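OK, the county commission race. I said I'd write something up after Saturday's forum and a few of you have been bugging me about it, so this is going to be long. Get a snack.

1/ Quick background if you don't live out here. District 4 is open for the first time in ages. It's Hjalti Egilsson, who used to run the Skirnum road district, against Dana Mogensen from the Buvilberg side of the river. Two decent people who cannot stand each other!

2/ The forum was at the Kokemau grange hall. They put out 68 chairs and ran out before the pledge (I ended up leaning on the piano for two hours, my back would like a word).

3/ First question was the gravel levy, because of course it was. Egilsson wants to renew it as is. Mogensen wants to cut it down and make the quarry trucks pay a haul fee. She had a chart. The chart was on a regular sheet of printer paper, so the back half of the room just had to trust her.

4/ I lean her way on this one. I drive Buvilberg Road every day and those trucks are chewing it to pieces. But Egilsson asked what happens if the quarry takes the county to court over the fee, and she didn't have much of an answer. Fair hit.
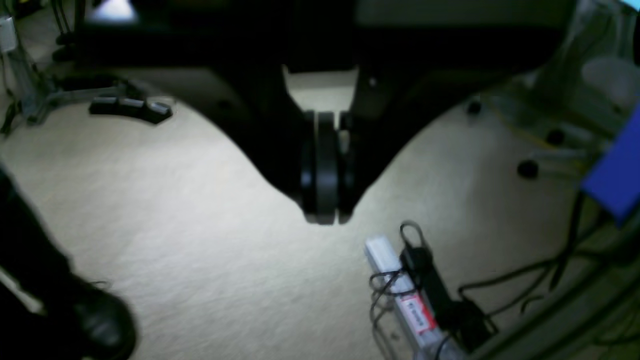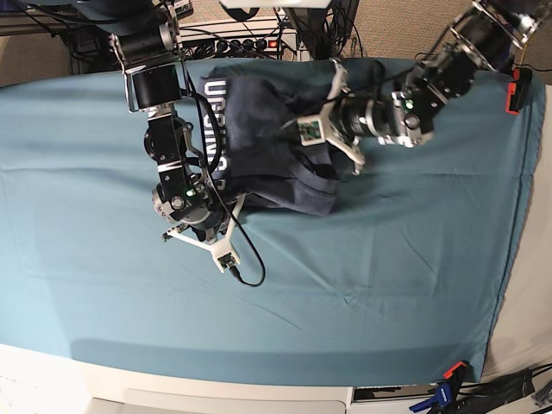 5/ Then the library hours. Egilsson said he'd "look at" evening closures and the room got LOUD. He walked some of it back, said he meant the Skirnum branch only, which did not help him with the Skirnum people sitting right up front.

6/ Mogensen would keep both branches open till 8 and pay for it out of the fairgrounds money. Lovely idea. My problem is that the fairgrounds money has now been promised to the library, the sheriff's boat and the new well. I'd love to see somebody add that up.

7/ Mail piece watch: I've gotten four from Egilsson and one from her. His newest one says she "missed 37 votes" on the water board. I went and looked at the minutes last night, and a big chunk of those were votes to approve the agenda or adjourn. She did miss the rate vote though, and I wish she'd just say why.

8/ Somebody asked me if this race is even close. Friends, the last time this seat was contested it came down to 119 votes. We have precincts out here where one big family reunion could swing the thing.

9/ Also, whoever keeps pulling up yard signs on the Kokemau cutoff, please quit it. Both sides are losing them and both sides are blaming each other in the comments of the lost dog page. I just want to see the lost dogs.

10/ Couple of people asked about ballots. They go out in October, the drop box is back by the Skirnum fire hall (other side of the building from last time), and you do have to sign the envelope. The outside one! My own husband got a letter about it last year.

11/ Where am I landing? Probably Mogensen, maybe 60/40. If she comes out with real numbers on the haul fee I'm all in. If Egilsson drops the library thing I'll have to think about it some more, because he really does know roads.

12/ One more forum coming, at the Buvilberg school this time, 7 pm. I've already sent in my question about the fairgrounds money. If you can't make it, put yours in the replies and I'll bring a list.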